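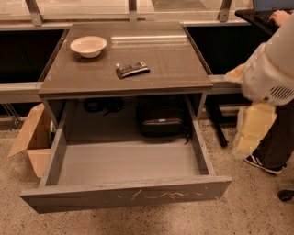
How to Empty, Clean and Reset a Nightstand in One Afternoon

Filed under: Small Furniture, Bedroom
By Mahtab Karimi
Updated May 27, 2026

I love a nightstand job. A closet can eat your whole weekend, and a garage can eat your whole spring, but a nightstand is the size of a good mood! You start after lunch, you have tea in the middle, and by dinner the thing next to your bed looks like it belongs to somebody who has their life together (I don't, but my nightstand does).

The method works on the most common layout there is: a flat top, an open cubby under it, and a drawer at the bottom. Mine is gray wood with glass over the top. If yours has two drawers, do the bottom one first and repeat.

What you need

A cardboard box, flaps open, parked right beside the cabinet
Two microfiber cloths, one for damp and one for dry
A small bowl or dish
A drop of dish soap in warm water
A vacuum with the narrow nozzle, or a clean paintbrush
White candle or a plain bar of soap, for the drawer runners if they are wooden
Gray furniture wax stick or a touch-up marker close to your color
Hook-and-loop cable ties

You can skip the wax stick if your drawer front is in good shape. Mine has a whole patch of pale scuffs across the middle and over to the right, so we'll get to that.

Step 1: Pull the bottom drawer all the way out

Start at the bottom. I know it feels backward! Everybody wants to start with the top because the top is what you look at. But the drawer is where things are going to end up, and you can't put anything away until there's somewhere to put it.

Open it as far as it goes and take everything out. Everything, even the receipts, even the one earring. Put it all on the bed. Keep going until you can see the whole bottom panel from front to back, then run your hand along the two back corners where the flat little things hide.

Leave it open for now. If your cabinet is light and the drawer is a long one, keep a hand on the top while you work, and don't lean on the drawer.

Step 2: Use the box, and use it fast

Fold the flaps outward so they stay out of your way. The box is for anything that lives in another room. Batteries, mugs, the tape measure, somebody else's charger. Don't walk anything anywhere yet. The minute you carry one mug to the kitchen you'll start on the dishes and that's the afternoon gone.

Mitra Alipour, who comments here a lot, likes two boxes, one for other rooms and one for the trash. I use a grocery bag for trash and keep the box for the rest. Either is great.

Step 3: Vacuum and wipe the drawer

Narrow nozzle first, along all four inside edges. Then a damp cloth, well wrung out, and then the dry one. Drawer bottoms are often thin board with a printed or painted face, and they do not like sitting wet. Give it ten minutes open to the air.

While it dries, slide the drawer in and out a few times and listen. Metal runners want a wipe and nothing else. Wooden runners love a rub with a candle, along the bottom edge of each side panel. It's such a satisfying fix. A drawer that used to need two hands will glide with a finger.

Step 4: Scuffs on the drawer front

Check first whether your marks are on the surface or in it. Rub one with a barely damp cloth and a tiny bit of dish soap. If it fades, it's transfer from something that bumped the drawer, and you can clean the rest the same way. If your fingernail catches, it's a scratch and you'll need color.

For real scratches:

Test the wax stick somewhere hidden, like the top edge of the drawer front.
Rub it across the scratch, not along it, so the wax gets pushed down in.
Scrape off the extra with an old plastic card.
Buff with the dry cloth.

Gray is tricky because there are warm grays and blue grays, and the store light will lie to you. Take the slightly darker one if you can't decide. Light marks on a gray front jump out from across the room, and a line that's a shade too dark reads as grain.

If you have a big cluster of scratches, don't try to hide all of them. Fill the longest ones and step back. Nine times out of ten that's enough and you can get on with the fun part.

Step 5: The cubby

Open cubbies are my favorite part of a nightstand and also the part that goes wrong first. They're dark at the back, so stuff goes in and gets forgotten. My rule is one thing on the left and one thing on the right, with a gap you can get a hand through.

On my left goes a cable. Coil it loosely, in loops as wide as your palm, and don't wind it tight around your fingers, which is rough on the wire near the plug. Add a tie if it likes to spring open.

On my right goes a zip bag. Mine is black with a rounded shape and a little light-blue label on the top front edge, and I can't tell you how much I love a label there. You can see it without pulling the bag out. A zip bag swallows all the bitty stuff (earplugs, hand cream, lip balm, spare glasses cloth) and you can grab the whole lot by the strap when you travel. Tuck the strap in behind if it bugs you. It doesn't bug me.

Wipe the cubby floor and both sides before anything goes back. Use your phone flashlight, you'll be amazed.

Step 6: The top

Now you get to do the top! Take everything off it, including the lamp.

If you have glass over the wood like I do, check whether it's loose or fixed before you do anything else. Loose glass can be lifted, carefully, with two people and dry hands, so you can get the dust out from under it. Fixed glass stays put. Don't pour or spray cleaner directly on it, because liquid runs to the edge and creeps underneath. Spray the cloth.

Dark surfaces under glass show every streak. Wipe once with the damp cloth, then go over it with the dry one in long strokes from side to side. Crouch down and look along it toward the window or the lamp. If the reflection is a clean bright line, you're done. If it looks smeary, buff again.

Step 7: Put back almost nothing

A small round bowl goes at the back, on the left. Shallow and wide is best. Deep bowls turn into junk jars, and a shallow one fills up and tells on you. Rings, hair ties, coins from your pocket, that's its whole job.

Your phone gets the front, near the middle, where your hand lands when the alarm goes. A holder or a stand is nice if you have one.

Then stop. A book is fine. A glass of water is fine, especially with glass on top, no rings! Leave the rest bare for a week before you add anything else.

Step 8: Decide what the drawer is for

Please don't tip the pile from the bed back in. Pick one purpose. Mine is going to be paper things: a notebook, pens, the book I'm reading next. Afaf Harb keeps only sleep stuff in hers, and Omid Babaei uses his for winter socks and swears by it.

Whatever you choose, put it in flat, one layer, and close the drawer to check that nothing catches.

Step 9: Walk the box around the house

Last job. Pick the box up and do one loop, dropping things off as you go. When it's empty, fold it flat. A box left next to a nightstand becomes furniture within two days. I have tested this extensively.

Questions from readers

Do I need drawer liner?
Only if the bottom is rough or stained. A smooth drawer is easier to wipe without one.

My floor is hard and the cabinet slides when I open the drawer. Help?
Felt pads make it worse. Get the thin rubber ones, and make sure the feet and floor are dry and dust-free when you stick them on. Terrazzo and tile are both very slippery under a light cabinet.

How often should I redo this?
I do the full thing in January and once again when the weather warms up. In between, I empty the bowl on laundry day and wipe the glass whenever the light catches it and I can see dust.

Next up in Small Furniture: the hallway shoe bench, and what to do with single gloves.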